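Care Labels and Garment Sorting: Changes to the Curkard Textile Intake
September 5, 2026

The intake sheet for the Curkard textile bank has been revised. The old sheet asked donors to divide clothing by type, such as shirts, pants and outerwear. The new one asks for a division by fiber content, as printed on the sewn-in label. The change applies to household bags and to the bulk bins at the Flavberg and Yin drop-off points.

The reason is downstream. Anano, which buys the unwearable fraction, grades by fiber and rejects mixed bales above a set contamination limit. Jianhua Wei reviewed the intake records for the last full period. Of 1,008 bags logged, 677 had to be reopened and sorted a second time before baling. Most of the reopened bags held cotton knits together with polyester knits that look much the same when folded.

Labels are usually found in the left side seam or at the back of the neck. On printed-label shirts the text is applied directly to the fabric and fades with washing. If the text cannot be read, place the item in the "unknown" bag. Do not guess from feel. A brushed polyester jersey and a combed cotton jersey of the same weight are easily confused, and a blend will pass for either.
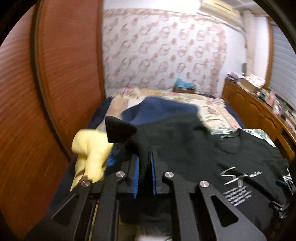

A black short-sleeved T-shirt over a bed.

Sort as follows. Cotton means 95 percent or more cotton on the label. Polyester uses the same limit. Anything between goes in the blend bag, including shirts with enough elastane to fall below the limit. Wool and wool blends are kept together for now. Heather gray shirts deserve a second look, as many are sold as cotton but contain a share of polyester or viscose to produce the flecked color.

Wearable items are handled separately. They should be clean, dry and free of holes, and fiber content does not matter for resale. Leave buttons and zippers in place on all items. Cutting them off by hand slows intake, and Anano removes hardware mechanically after shredding.

Bags should weigh no more than 6 kilograms. Tie them once, with the fiber tag on the outside of the knot. Untagged bags go to the end of the sorting line.

Huiling Fang will run 2 sorting sessions in October at the Yin drop-off point, covering label reading and the handling of blends. Printed copies of the new sheet are in the tray by the scale at both sites. Please discard the old version.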